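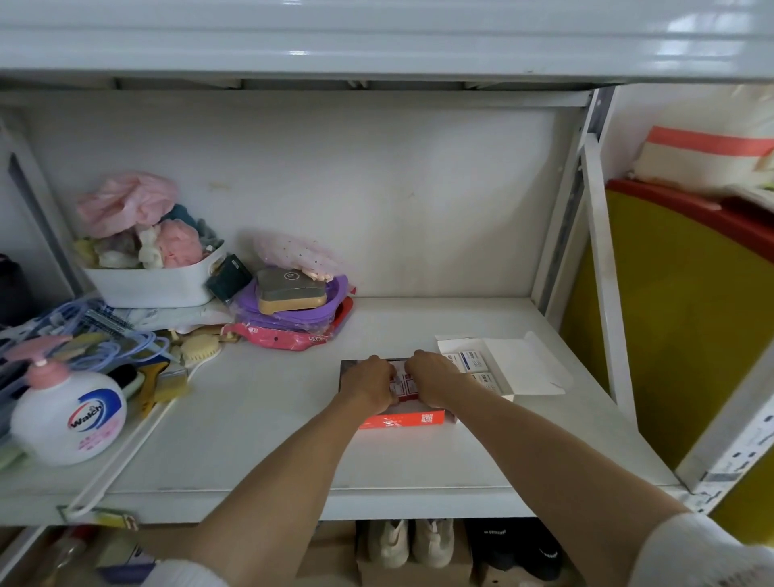
The Letter for Stevdale

The letter came in February, at the hour when Mayuree Yensuk usually made her second tea. It was addressed to her father, at the house in Srisuk, and her father had been dead for two years. She read the name on the envelope several times. Somebody had written it by hand, with care, and had made one mistake in it, and corrected the mistake with a small line.

She did not open it at once. She put it on the kitchen table and washed the cup, and then she washed a cup that was already clean.

Her father had been a man who kept everything. When he died she and her cousin Paweena Sombatkul spent a whole rainy season going through his papers. There were receipts for shoes. There were bus tickets, and instructions for a radio which they never found. In one tin there was the bill for 3000 bricks, folded very small, and this one Mayuree kept, because the bricks were the house. She thought then that they had reached the bottom of him. It was a strange feeling, to know there was no more paper.

And now there was more.

The stamp was foreign. On the back was a return address, number 217 on a street she could not pronounce, in a town called Stevdale. She looked for it on the map in the old school atlas, but the atlas showed only the big cities and the rivers.

When the light was nearly gone she cut the envelope with a knife.

The letter was one page. A woman wrote that she had bought a boat, a small wooden boat named Plodness, and that under a board in the cabin she had found a notebook with his name and this address. She did not want to send the notebook without asking. It was full of writing in a language she did not read, and also of little drawings of birds, very good ones. Was he the owner? Would he like to have it back?

Mayuree read this standing up. Her father had never been on a boat, as far as she knew. He did not even like the ferry. When they crossed to the market he sat in the middle with both hands on the bench and looked at his knees, and the whole family laughed at him. As for birds, he threw stones at them when they came for the papayas. Small stones, and he always missed.

She telephoned Paweena, who was still at work at the stationery shop, and who listened with the phone on her shoulder, as always. Mayuree could hear her moving things.
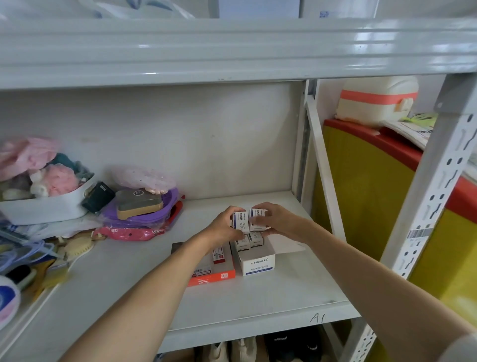 Paweena said there was the year before he married. Everyone knew there was such a year, she said, and that he had gone away to work and come home thin. Her own mother used to call it the Forside year.

"What is Forside?" Mayuree asked.

"A ship, I always thought. Or a company. I was a child, I was under the table when they talked about it."

"You never told me."

"You never asked me about ships."

A customer came then, and Paweena had to go. Mayuree stayed with the telephone in her hand. Outside, the neighbor was calling her chickens, using the same three notes she had used for as long as Mayuree could remember.

She tried to put him on the water. It was difficult. She gave him a cap, then took it away. She made him young, younger than she was now, with his big ears and his careful hands, and she sat him on a deck in some gray cold place with a pencil. There he stayed for a moment. He was looking at a bird, and he was not afraid.

Perhaps he was afraid of the ferry because he knew something about water. This she had never considered. They had all laughed, and he let them laugh, and every week he crossed over and bought the fish her mother liked.

She found writing paper in the drawer where his pens still were. Two of the pens were dry. The third one worked after she breathed on it. Her English was slow, but she had patience, and she wrote each sentence first in her head.

Dear Madam, she wrote. I am the daughter. Thank you for your letter to my father. Please send the notebook, I will pay the post.

She stopped and read it. It was correct, she believed, but it was too short for such a distance. The tea had become cold. Under the last line she began again, a little smaller, so there would be enough room.

Please tell me also about the boat — what color it is, and if there is a window in the cabin, and which birds come there in winter.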